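4. Setting up your first battle walk

This section takes you from an unpacked Flastus handset to a walk you can follow on the ground. It assumes you have charged the unit and read section 3. The battlefield used throughout is Coltach, as it comes loaded on every handset and has the fewest mistakes in it.

4.1 Loading the field

1. Switch on and wait for the chime.
2. Choose Fields, then Coltach.
3. Choose a map layer. "Modern" shows today's roads and hedges. "Period" shows the ground as it is supposed to have looked on the day.
4. Press Load. The bar may stick near the end. Leave it alone.

Note: The period layer was drawn from a survey made well after the fighting, then tidied by people who already knew where they thought the armies stood. Treat any hedge on it as a suggestion.

4.2 Choosing an account

The handset offers two versions of events. You must pick one before the walk will start, although you can change over at any stop.

1. Open Accounts.
2. Choose Sheehan or Pinell.
3. Set Detail to Low, Medium or Full.

Sheehan wrote for a regiment that wanted its name cleared, and he has the left wing holding until dusk. Pinell has it gone by noon. Both claim to have spoken to men who were there. Neither says which men.

Caution: Do not use the Blend setting. It takes the times from one account and the positions from the other, and the result is a battle that neither writer described.

4.3 Setting the numbers

1. Open Forces.
2. Pick a figure for the defenders. The choices are 492 and 2000.
3. Press Apply.

The smaller figure comes from a pay list, so it leaves out anybody who wasn't being paid. The larger one comes from the winning side's report, and winners have always liked a big enemy. If you leave Forces unset the handset picks 2000 without telling you. We have asked for this to be changed.

Casualty figures can be switched on in the same menu. We suggest leaving them off. They add up very neatly -- more neatly than figures gathered in the rain by tired clerks ought to.

4.4 Starting the walk

1. Stand at the north gate with the handset held flat.
2. Wait for the arrow to settle.
3. Press Begin and follow the arrow to stop 1.
4. At each stop, listen to the end before moving. Walking off early skips the sources, and the sources are the part worth hearing.

The full walk has 18 stops. Stop 9, the "general's mound", can be left out. The mound is certainly there, but the story that the general watched from it first turns up in a guidebook.
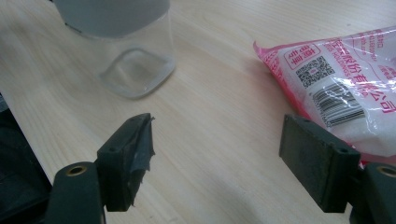 Caution: The arrow knows nothing about bulls, ditches or locked gates. Keep to the marked paths, whatever the period layer says about open ground. In October the lower path floods and stops 14 to 16 must be reached by the lane.

4.5 If something looks wrong

The arrow spins: move away from the wire fence and wait.

The voice gives a time that doesn't match the screen: check that Blend is off, then reload the account.

A unit appears in two places: this is a fault in the Sheehan file. He has the same company at the bridge and in the wood, and the handset draws what it is given.

Notes last checked against the handset on Thu 8 August. To save your walk, go on to section 5.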